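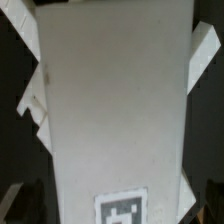

Besuchsbericht: Werkstatt Baseck in Borkberg

Start Berichte Termine Kontakt

Am 29. November 2018 besichtigte der Verein Akholm die Möbelerprobung. Vorgestellt wurde ein weißer Schubladenschrank mit waagerechten Griffen. Der Rundgang führte durch 2 Räume und stand bis zu 30 Gästen offen.

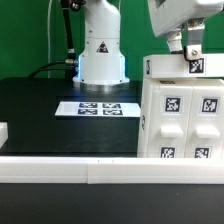

Schrank und Platte

Zum Schrank gehört eine flache weiße Platte. Sie kann aufgelegt oder gesondert auf den Tisch gelegt werden. 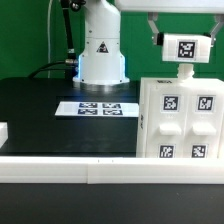 Rubrik: Besichtigungen

Der nächste Besuch ist für Januar vorgesehen.

Kommentare

Kiani: Gibt es den Schrank auch mit breiteren Griffen?

Gast 102: Wir kommen im Januar gern wieder.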